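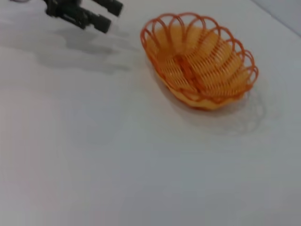

Speaker notes – Choosing a sourdough retarding schedule for a small bakery
Slot: 26 minutes plus questions
Speaker: Nattawut Phromma, Womgate

Slide 1. Title
Say name, say Womgate, say that the Hitlow shop data were collected by Nhung Âu and that she will take questions on the sampling.
Check the clicker before starting. The slides advance on the right button only.

Slide 2. Scope
Cold retarding of shaped loaves. Bulk fermentation is covered only where it changes the result. Rye is excluded.
Definition for the room: retarding means holding the shaped dough at low temperature so that the yeast slows down more than the acid production does.
Ask who retards overnight now. Wait for hands.

Slide 3. The problem
A one-oven bakery cannot bake everything at the same hour. Loaves shaped together go into the oven in batches, and the last batch has sat longer than the first. On the bench the difference shows in the crumb. In the cold it mostly does not, up to a point. The talk is about where that point is.

Slide 4. Method
489 loaves, one flour, one starter, one shaping table. Dough temperature was taken with a probe at the center of the loaf and never from the surface.
Loaves were proofed seam up in lined baskets and turned out directly onto the loader.
Explain the scoring: height over width of the cut loaf. Crude, but two people measuring the same loaf agreed closely, and it needs only a ruler.
Nhung logged the cooler door separately. Come back to this on slide 7.

Slide 5. Cooling curve
Point to the first part of the curve. The center of the loaf stays warm well after the cooler display says the air is cold. Most of the rise happens in this stretch.
Consequence: the clock should start when the dough center reaches the target, and the schedule should be written that way. Most written schedules start at shaping.
Do not read out the axis values. They are in the handout.

Slide 6. Main result
At 4 degrees Celsius the height ratio was flat across the overnight window and then fell. The fall was gradual. There was no single hour at which loaves failed.
Sourness kept increasing through the flat part. A bakery can therefore set the flavor by time without giving up shape, provided it stays inside the window.
Pause here. This is the slide people photograph.

Slide 7. Door openings
Back to the door log. Loaves on the top rack nearest the door ran warmer than the rest, and they account for almost 60 percent of the loaves we scored as overproofed.
Moving the first bake to that rack fixed most of it. No equipment was bought.
If asked about fans: we did not test a second fan.

Slide 8. Bite test
The internal tasting form is called Bite. Mention the name once and move on. Tasters were shop staff, so treat the flavor scores as weak evidence.
Tasters preferred the middle of the window. The longest holds were described as sharp, and the crust blistered more.

Slide 9. Limits
One flour. One cooler. Starter fed on a fixed routine – a stiffer starter would shift the window, and we do not know how far.
Dollside has offered its cooler for a repeat in November with a higher hydration dough. Nothing to report yet.

Slide 10. Recommended schedule
Read the steps as written.
Shape. Rest on the bench until the surface springs back slowly. Load the back racks first. Probe one loaf per rack. Start the clock at target temperature. Bake the door rack first.

Slide 11. Questions
Likely: can the dough be baked straight from cold? Yes, all of ours was.
Likely: does rice flour in the liner matter? Only for release.
Sampling questions go to Nhung. Handouts are on the table by the door.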